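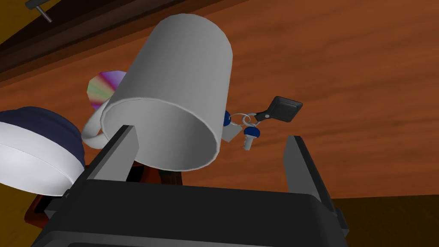 *Light gray mug, plain, handle on the left. Render.*

**March, Saturday, bench 2**

Back on the slip casting. The Toltulport order is for plain mugs, no decal, clear glaze over a gray body, and the last batch of molds was leaving a ridge down the seam that took too long to fettle. Made two new plaster molds this morning, marked J and K on the base.

Plaster at 700 g to 500 ml water. Sifted it in slowly, let it slake until no more islands, then stirred by hand under the surface. Mold J came out clean. Mold K has a pinhole cluster near the foot, small enough to fill. Both are in the drying cupboard on low. Don't turn it up. The last pair cracked at the natches after somebody tried to hurry them.

**Slip**

Used what was left of the Drallstead body. It had gone thick over the break, skin on top, lumpy underneath. Blunged it, sieved it, and it still wouldn't run off the stick properly. Added deflocculant a few drops at a time. I overshot slightly at the end and it went stringy for a while, then settled after it had stood through lunch. Weighed a full pint (20 fl oz) at 35.5 oz, close to where Ermira likes it.

Poured four in the old molds to have something to compare against:

- A: 10 min, wall too thin, lip flexed when I trimmed the spare
- B: 14 min, fine
- C: 18 min, fine, a bit heavy at the foot
- D: 18 min, drained too fast and sucked the wall in on one side. Scrap, back in the bucket

Going with 14 for now. The new molds will pull faster for the first few casts so start them at 12 and check the lip.

**Handles**

Cast separately, solid. The Jin handle mold is worn at the top joint and gives a soft edge that has to be cut back before it'll sit flat. I'd like to recut the master. Ermira Matić has the plaster original, will ask her next week whether it can come down here or if she'd sooner do it herself.

Joined B and C at soft leather-hard with joining slip and a few drops of vinegar. Scored both faces. Wrapped the handles in a strip of plastic overnight so they don't dry ahead of the body. The last handle failures were all at the lower joint, hairline, not visible until after the bisque.

**Kiln**

The Fiso is still reading low on the first segment. Ran it empty to 802 °C and the witness cone next to the thermocouple agreed with the one on the bottom shelf, so I'm leaving the offset alone. The lid brick at the back left is crumbling again. Vacuumed the crumbs out and put a dab of cement on it.

**To do**

- Fill pinholes in K once it's dry
- Order deflocculant, bottle nearly empty
- Label the slip buckets, there are two with no date
- Unwrap B and C Monday, look hard at the lower joints
- Ask Toltulport about foot ring: glazed or wiped?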